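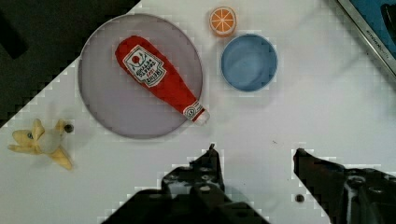 Section 6: Washing Soft Toys and Other Stuffed Items

November
By Ha-neul Yoo, with revisions by Delwyn Doolan

This section covers the Soft Items cycle on the Senero front-loading washer. Use it for plush toys, small cushions, padded slippers and fabric play food. Read Section 2 first if the washer has been moved or newly installed. The shipping bolts must be out and the feet level before any cycle is run.

Before you start

Check the care label on each item. A crossed-out washtub symbol means the item can't go in the washer under any setting. If the label is missing, treat the item as hand wash only.

Do not machine wash:
- toys with a battery box or sound unit that can't be taken out
- items filled with beans, grain or loose foam beads
- items with glued-on eyes, felt patches or paper-backed labels
- anything with an open seam

CAUTION: Loose filling can block the drain pump. Damage to the pump caused by filling is not covered by the warranty.

Preparing the load

1. Remove ribbons, clothes and anything else that comes off. Wash these separately or by hand.

2. Look over the seams. Close any gap with a few stitches in matching thread. A safety pin is not enough and may scratch the drum.

3. Test for color. Dampen a white cloth, press it on a hidden spot and hold it there for a slow count of ten. If color comes off on the cloth, wash the item alone in cold water. Red and dark blue plush are the most likely to bleed.

4. Treat stains. Put a drop of liquid detergent on the mark and work it in with a soft brush. Leave it for a few minutes. Do not use bleach.

5. Place each item in its own mesh bag and close the zipper. Tuck the zipper pull under the elastic cover if the bag has one. A pillowcase tied at the neck can be used in place of a mesh bag.

6. Put the bags in the drum with one or two bath towels. The towels balance the load during the spin.

Note: Do not fill the drum past the halfway point. Stuffed items take up a lot of water and weigh much more at the end of the cycle than at the start.

Running the cycle

1. Close the door and press Power.

2. Turn the dial to Soft Items. The display shows COLD. To change to warm, press Temp once. There is no hot setting on this cycle.

3. Add liquid detergent to compartment II, up to the lower line. Powder can stay behind in the filling and should not be used.

4. Leave the softener compartment empty. Softener makes plush pile lie flat and go sticky.

5. Check the spin speed. The preset for this cycle is low. The washer will not accept the top speed here, and the Spin button beeps twice if you try to select it.

6. Press Start. The door locks after a few seconds. The cycle includes an extra rinse that can't be turned off.

If the display shows E-266 during the spin, the load is out of balance. Wait for the door to unlock, move the bags apart, add another towel and select Drain & Spin. If the code comes back, take out the largest item and spin it on its own.

Drying

Take items out of their bags as soon as the cycle ends. Press out extra water between two dry towels. Don't wring them, as this moves the filling to one end.

Reshape each item by hand while it is damp. Long or narrow shapes tend to bend at the thinnest part, so lay them flat and straight on a rack. Turn them every few hours. A fan aimed across the rack shortens the time.

Thick items may feel dry on the outside well before the middle is dry. Squeeze firmly in several places. If the item feels cool or heavy, leave it longer. Filling that stays damp will start to smell and must be washed again.

A tumble dryer may be used only if the care label allows it. Select the no-heat or air-only setting and keep the mesh bag on.

CAUTION: Do not dry stuffed items on a radiator, on an oven door or in a microwave.

After the cycle

1. Wipe the door seal and pull back the fold at the bottom. Remove any lint or fibers.

2. Open the filter flap and clean the filter as described in Section 9. Do this after every Soft Items load, even if no filling can be seen.

3. Leave the door and the detergent drawer open until the drum is dry.

Note for owners of the Senero 2000: this model has no Soft Items cycle. Use Hand Wash, set the spin to low and press Extra Rinse before pressing Start. On the Senero 3000 the cycle is on the second ring of the dial, next to Wool.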